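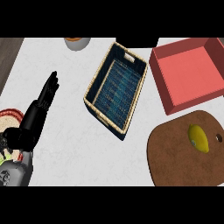 Sealing marble counters, how often?

jekonley45
We seal ours every August. Installer said once a year is fine. Anyone doing it more?

osta_k
Twice a year here. The area by the stove drinks it up.

Lei
Depends on the stone. Put a few drops of water on it and wait 12 minutes. If it darkens, seal it. If not, leave it alone.

osta_k
I don't trust the water test – mine passed and lemon juice still etched it.

Lei
Etching is acid. Sealer won't stop that, it only slows stains.

jekonley45
OK, will try the water first. Still have half a can left.

Anqi Long
Check the date on that can. Mine went bad after 13 months.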